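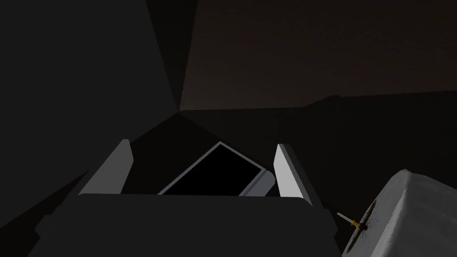 Does send-time optimization do anything for our newsletter opens? Nothing I can find in this test, and I looked hard enough that I started to distrust my own looking.

2025-04-09

Notes on the Brelledar send-time trial. Writing this up before the renewal call so we have something besides the dashboard to go on.

Setup. We took the Rutside list, engaged subscribers only (opened or clicked since January), which left 2,000 addresses after suppressions. Split at random into two halves. One half got the newsletter at our usual time, mid-morning. The other half went through the optimizer, which picks an hour per address from past behavior. Same subject line, same body, same from name. I checked the from name twice, since last time it was different in one arm and we wasted a whole test on it.

First problem. The optimizer needs history to pick an hour. The documentation says addresses without enough history get a "best available" time. I asked support what that means and got a link back to the same page. So I exported the send log and sorted by hour. 565 addresses in the optimized half were sent in the same slot, to the minute. That slot is mid-morning. In other words, more than half of the treatment group got the control treatment, near enough, and the dashboard counts them all as "optimized."

Second problem, and it's the usual one: opens. Machine opens from mail privacy features are all over this list. An open logged a few seconds after delivery tells me a server fetched a pixel. The dashboard has a toggle for "filtered opens" and the lift it reports shrinks a lot when you switch it on. It is off by default. Make of that what you like.

Clicks. Too few to say much. The two halves came out close enough that I'd expect to see the same gap from splitting the list again and sending at the same hour to everybody. I want to do exactly that, an A/A run, before anyone quotes a number from this in a deck.

The Limsakul case study keeps coming up in meetings. I read it again. It compares the quarter before adoption with the quarter after. They also redesigned the template and dropped inactive subscribers in that same stretch. Dropping inactives raises your open rate all by itself, whatever hour you send. No control group is mentioned anywhere in the PDF.

Things I did not test and shouldn't pretend to have: transactional mail, the win-back series, anything on the Clemska list (different audience, different time zones, and the one place where I could believe send time matters). If somebody wants to make the argument for keeping the feature, start there.

Side note on the export. The log came down with 1,852 rows, not 2,000. Missing rows are all from the optimized half. Either those messages were queued past the export window or they never went. Ticket open. If they never went, the optimized half is smaller than the dashboard says and every rate on it needs redoing. Do not copy today's percentages into anything.

Also noticed that we pay for predictive segments, the subject line scorer and the content blocks tool, and the usage page shows nobody has opened any of them this year. I include myself. So part of me wonders whether arguing over send time is just arguing over the one feature we happened to turn on.

To do:
Chase the missing rows.
A/A run on Rutside, same split method, both halves mid-morning.
Pull a hand sample of 200 addresses from the optimized half and compare the chosen hour with their real click history. If the hours look arbitrary, that answers a good deal.
Ask Brelledar in writing what the minimum history is. A number, please.
Hold the renewal decision until the A/A is back, or at least ask for the feature priced separately.

Raw export and the split file are in the shared folder under the trial name. The tab called "old" is the bad from-name test, leave it alone.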